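Filed under: Errands, Household, Long Posts

Carrying groceries home on foot

March 23, 2025

I sold the car in January and have done all of the grocery shopping on foot through the winter. The store is Sadeghi, at the bottom of the Kava hill. The apartment is at the top, and the climb is 142 feet according to the city's contour map. Going down is easy and uses no equipment. The return trip is where the method matters, and I have changed the method several times. These are my current settings.

The limit is 19 pounds. I found it by weighing everything on a luggage scale after each trip and writing down how my hands and shoulders felt at the top of the hill. Below 19 pounds I can walk at a normal pace without stopping. Above it I stop at the bus shelter, and once I have stopped there I tend to stop again at the corner. The limit assumes the load is split between two bags. With one bag it is lower, and I haven't bothered to establish by how much.

Milk and canned goods use up the allowance fastest. A gallon of milk weighs a little over eight and a half pounds, so I buy half gallons. Potatoes are bought loose. Rice comes home in the smallest sack the store carries, at a worse price per pound, and I accept the difference as the cost of not owning a car.

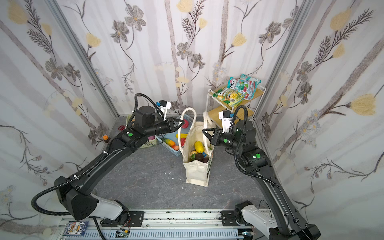 How should the weight be divided between two bags?

Put equal weight in each hand, measured by lifting, and ignore how full the bags look. A bag of greens and bread can be stuffed to the top and still weigh less than a bag with three cans in it. I lift both off the packing counter before leaving the store, and if one shoulder drops I move one heavy item across.

The bags themselves took more trial and error than I expected. I started with a backpack, which carries weight well and packs badly. Whatever goes in first ends up under everything else, so either the store has to be walked in order of density or the whole cart has to be repacked at the end. It also gave me a sweaty back in any weather above freezing. I still use it for liquids.

Most trips are now done with canvas totes from Ollola. Each one weighs 200 grams on my kitchen scale, so the pair takes up just under a pound of the allowance. The seams have held. The handles are long enough to go over a winter coat and short enough that the bag clears the ground when held in the hand, and I had not thought to check either of those things before buying the previous set. Handle width matters more than handle length. A narrow handle digs into the fingers well before the arm gets tired, and folding a washcloth around it is a partial fix.

I wash the totes in cold water and hang them by the bottom corners. The first time through I used warm water and a dryer, and the fabric shrank unevenly against the handle webbing, which left a permanent pucker along the top hem. It has no effect on how the bag carries. It does make it harder to fold.

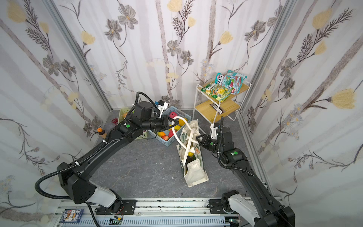
Packing order

Packing is done at the counter past the registers. The self-checkout shelf is too small to sort on and people are waiting for it. I use the same order every time:

1. Cans and jars, standing up, against the side of the bag that will face away from my leg.
2. Boxes, on edge, between the jars and my leg. They form a flat wall and keep a jar lid from hitting the knee.
3. Cold items, together in one bag so that they keep each other cold.
4. Firm produce, in whatever gaps are left.
5. Bread, greens and eggs at the top. Eggs go in level, and the carton is checked by tilting the bag slightly before I pick it up.

The second step came out of a bad week with a jar of pasta sauce. The bruise was on the outside of the left knee and lasted until the next shopping trip.

Cold items get no insulation in winter. I expect to need some by June. Frozen peas placed next to the milk do most of the work of an ice pack, and they are going home anyway. Ice cream I have given up on until I have tested this in warm weather.
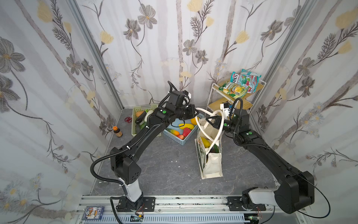 Photo: Gunura Household Notes

There are two routes up the hill. The direct one is the staircase beside the laundromat, which is short, steep and badly drained. The other is Gunura Street, which switches back once and adds a few minutes. With full bags I take the street every time. On stairs, a bag held at arm's length swings forward and hits the step above, and the correction for this is to bend the elbows, which uses up the arms before the second landing. The street has a grade I can walk with my arms straight.

Frequency follows from the limit. One large trip per week does not fit under 19 pounds for the way I eat, so there are two smaller trips, and heavy items are assigned to one or the other in advance. Oil, flour and canned tomatoes never go on the same list. I keep the lists in a plain text file with a weight next to each line and a total at the bottom. Estimates are fine. Package labels give net weight only, so I add a little for glass.

Paper bags are the fallback when I stop at the store without having planned to. 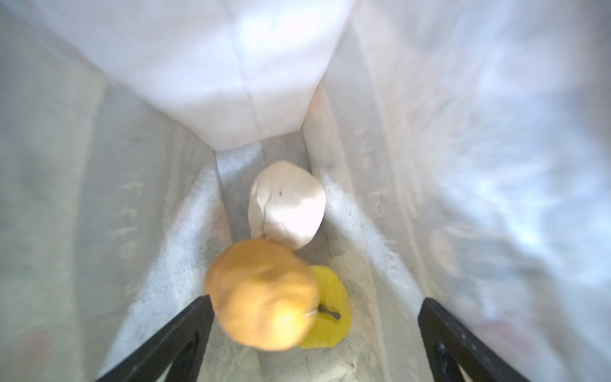
They hold their shape better than canvas and are easier to pack, and they fail in rain. The glued handles are the weak point. In wet weather I support the bag from below, which occupies both arms and makes the apartment door a problem. I have started keeping one folded tote in my coat pocket for these cases. It makes the coat hang crooked.

Things I have not worked out yet: laundry detergent, which weighs more than any food I buy regularly; watermelon; and the two weeks in January when the Gunura Street sidewalk was iced over and I ate out of the pantry. A folding cart has been suggested to me more than once. I tried a borrowed one and it was fine on the street, loud on the brick section near the top, and had to be carried up the building steps with the load still in it. I may try one with larger wheels. If I do, I will weigh it first and post the numbers.

19 comments

Get new posts by email. Enter your address to subscribe. You can unsubscribe at any time.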